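Home Tickets Knowledge base Status Account

Grasby Fulfilment Support
Ticket 2266 -- Label weight mismatch on outbound mailers
Priority: normal
State: monitoring

Reported
Atmont depot reports that parcel weights printed by the Winditex label service do not match the weights stored on the order. The labels scan correctly. The carrier file is rejected at upload with "declared weight below minimum". Started after the December update. Only mailer bags are affected; cartons go through.

Initial checks
Restarted the label service. No change.
Cleared the print queue and resent one order. Same result.
Scale display reads 465 g for the test parcel. Order record shows 465. Label shows 265.
Difference is 200 g on every mailer tried, regardless of contents.

Support reply
A constant offset points to a tare value, so the scale is probably fine. Please export the packaging table (Settings > Packaging > Export) and attach it. Please also confirm which bench profile is loaded.

Depot reply
Export attached. Profile is "Liapis bench, mailer".

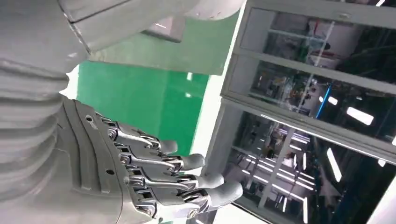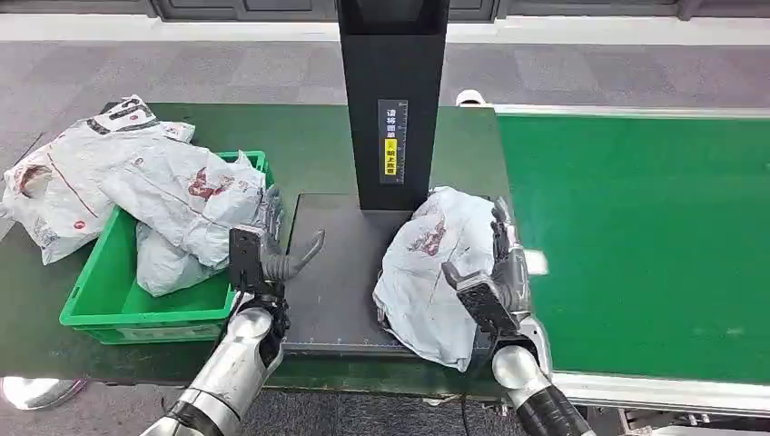
Packing position, Atmont. Second photo: white mailer bags, three in the green crate and one on the black platform.

Support analysis
The export has 139 rows. The mailer row carries a tare of 200 g. The carton rows carry zero, as tare for cartons is taken from the product record. The mailer tare was blank before the update. The import script filled blank fields with the site default, and the site default at Atmont is 200.

The value is subtracted when the label is rendered and is not written back to the order, which explains why the order record stays correct. Light parcels fall below the carrier minimum and the whole file is rejected -- one bad line is enough.

Fix applied
1. Set mailer tare to 0 in the packaging table.
2. Set site default tare to blank.
3. Reload the bench profile. Saving the table does not reload it.
4. Void and reprint any label still in the open batch.

Do not edit the weight in the carrier file by hand. The checksum will fail and the upload is refused with a different error.

Depot reply
Steps 1 to 4 done. Test parcel now prints 465. Carrier file accepted at 14:20. Two older labels would not void, status "locked".

Support reply
Locked labels belong to a closed batch. Reopen the batch from the Winditex console, void, close again. Leaving ticket open until the Saturday run has gone through.

Contact support | Copyright Grasby | Back to top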